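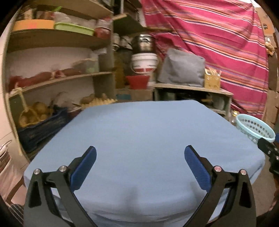
Chapter 9
Storing Food and Supplies at Home

Key terms: dry storage, staple, rotation, ventilation, work zone

In October, Nivaldo Rocha moved into a two-room apartment in Hilenport. The kitchen had one cabinet, a table, and no pantry. He bought potatoes and onions in large sacks to save money and kept them in the cabinet under the sink. Within three weeks many of the potatoes had sprouted, and he threw away most of one sack. He had also bought rice twice, having forgotten the first bag behind the dish soap.

His neighbor, Phúc Doãn, had the same floor plan and the same single cabinet. She kept her dry food on open shelves along one wall. Boxes and packets went on top, and heavy vegetables went at the bottom in baskets. She could see what she had before she went shopping.

Both households spent nearly the same amount on food. The difference in waste came from where the food was kept. This chapter deals with storage in small kitchens and shared rooms, where one space has to hold food, dishes, pots, and cleaning items together.

9.1 Open Shelving

An open shelf is the simplest kind of storage. A wooden unit with three levels will hold the dry goods of a small household, provided the weight is placed low. Plastic boxes with lids suit the upper shelf, where small packets would otherwise slide and fall. Bags can be stacked behind the boxes, but whatever is at the back tends to be forgotten. Move the older bags forward each time you add new ones. This practice is called rotation.

Woven baskets and slotted crates are used for potatoes and onions. Air passes through the sides and carries off moisture. Do not wash root vegetables before storing them. Keep potatoes out of the light, with a cloth or paper over the basket if the shelf is open, and give onions a basket of their own.

Dishes may share a shelf unit or sit below a work table. Store plates in stacks by size. Pots can be stacked on other containers when floor space is short, as long as the stack is steady and the bottom container is one you seldom need.

Before You Read

1. List the places in your home where food is kept.
2. Which of these places is the warmest? Which gets the most light?
3. Find one item that was bought twice by mistake, and write down where each package was stored.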